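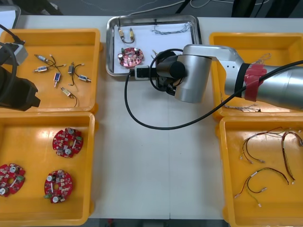

주황색 트레이에 담긴 소형 솔레노이드들

제목: Re: Re: 6월 공동구매 + 드루무시네 수리 일정

점심시간에 급히 씁니다. 오타 양해를.

공동구매 건부터. Tresetero 쪽 견적 다시 받았어요. 플리퍼 고무 한 세트 2,655원, 수량 좀 늘리면 2,436원까지. 배송비 별도. 지난번처럼 Pfister에서 따로 사면 더 비쌉니다. 거기는 재고도 들쭉날쭉하고요. 신청은 메일 제목에 "고무"라고만 적어서 저한테 바로 보내주세요. 리스트 전체로 보내지 마시고 제발.

색은 검정이랑 흰색 두 가지. 섞어서 주문 가능하다고 함.
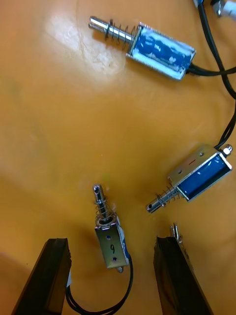 지난번 메일에서 인용:
> 고무는 저도 낄게요. 근데 드루무시네 왼쪽 플리퍼가
> 힘이 없다는 얘기는 봄부터 나왔는데 계속 미뤄지고 있잖아요.
> 코일 문제인지 링크가 닳은 건지 누가 열어보긴 했나요?
> 그리고 Usside에 계속 둘 건지도 정해야 할 것 같습니다.
> 월세 오른다고 들었어요.

네 열어봤습니다. 플런저 링크가 많이 닳았고 코일 슬리브에 때가 잔뜩. 저항은 정상으로 나왔어요. 그러니까 코일은 안 바꿔도 될듯. EOS 스위치 접점은 갈아냈는데 간격을 아직 못 맞췄습니다. 이거 맞춰본 분 계시면 토요일에 좀 와주세요. 저는 매번 너무 벌려놔요.

Usside 임대 얘기. 월세 오르는 건 맞고 얼마나 오를지는 아직 모릅니다. 집주인이 다음 주에 알려준다고만 했어요. 지금 들어가 있는 기계가 7대, 그중 3대는 개인 소유라 옮기게 되면 각자 트럭을
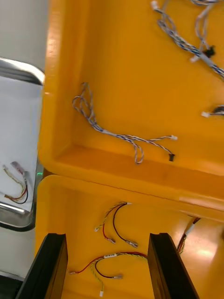 알아보셔야 합니다. 공동 트럭은 나머지 기계만 싣고도 자리가 안 나와요. 다리 분리하고 백박스 접어도 마찬가지. 유리는 미리 빼서 담요에 싸두시고요. 작년에 한 장 깨먹은 거 기억하시죠.

그리고 계단 있는 곳은 이제 후보에서 뺍시다. 허리 나갑니다.
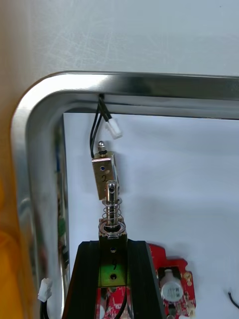 부품 상자 정리도 이번에 같이 했으면 합니다. 드롭타깃 스프링이랑 램프 소켓이 한 봉지에 들어있어서 찾는 데만 한참 걸렸어요. 봉지마다 기계 이름, 뺀 위치 적기. 사진처럼 가느다란 검은 선에 작은 흰색 커넥터가 달린 솔레노이드는 커넥터 자르지 말고 그대로 보관해 주세요. 예전에 선을 바짝 잘라놓은 게 나와서 다시 잇느라 고생했읍니다. 큰 플리퍼 코일은 따로, 뚜껑 있는 통에.

토요일 저녁 7시 Usside. 열쇠는 제가 가져갑니다. 납땜기 있는 분은 하나 더 들고 와주시고, 못 오시는 분은 고무 수량만이라도 그 전까지 보내주세요.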